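Former Wotside signals clerk who kept the Yilma notebooks dies

Bouchra Bensaid, who spent most of her working life in a listening station and the rest of it arguing that its records should be opened, has died at her home in Ustdale. Her family said she had been ill since the winter.

Bensaid joined the Wotside station straight from secretarial college. The advertisement asked for typists with a second language and said nothing about the work. She had three languages and was put on the night desk, where she copied down intercepted radio traffic from ships and passed it along a corridor to people whose names she was not given.

She stayed on nights for most of her time there. Former colleagues remember her as fast, accurate and hard to impress. Younes Zerouali, who sat at the next desk, said she corrected officers' spelling in red pencil and sent their memos back to them.

She is best known for the Yilma notebooks. Yilma was the station's name for a single transmitter that came on the air at irregular hours and sent short groups of numbers. The analysts had decided it was a weather service and stopped logging it. Bensaid kept logging it anyway, in school exercise books, on her breaks. She recorded the time, the length of each message and any habits she could hear in the sender's hand.

By the time a new section head asked about the transmitter, she had 482 messages written down. The books showed that it was being worked by 2 operators, one of whom was much slower on the number seven. That was enough to reopen the case, and the traffic was later tied to a courier network using fishing boats along the coast. Bensaid was thanked in a letter that she was not allowed to take home.

She did not speak publicly about any of this until long after she retired. When the station closed, its papers went into storage with Cleltix, a records contractor, and were marked for destruction. Bensaid wrote to the ministry every February asking what had happened to her notebooks. For 20 years she received the same two-paragraph reply.

The books were found when Dalia Ashour, then a graduate student, asked to see a box listed as canteen receipts. Most of the set was in it. Ashour went to Ustdale with copies, and the two women spent several weeks going through the pages so that the abbreviations could be explained. Their annotated edition came out the following spring. 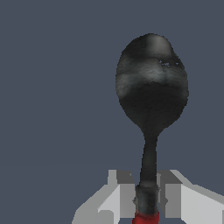 Akosua Lamptey

Reviewers were divided over the book. Some former officers said it made too much of one clerk and too little of the direction-finding teams. Bensaid agreed with them about the direction-finding teams and added a chapter on their work to the second printing. She did not change the rest.

She gave talks at the Ustdale library until last year, usually on a Sunday afternoon, and would play a recording of Morse and ask the audience how many senders they could hear. The largest of these drew 100 people and had to be moved to the school across the road.

The notebooks are now held in the county archive and can be read by appointment. Four are still missing. Ashour said she is continuing to go through the Cleltix boxes and has asked other former Wotside staff to get in touch if they remember how the canteen papers were packed.

Bensaid is survived by a sister and two nephews. The funeral will be private.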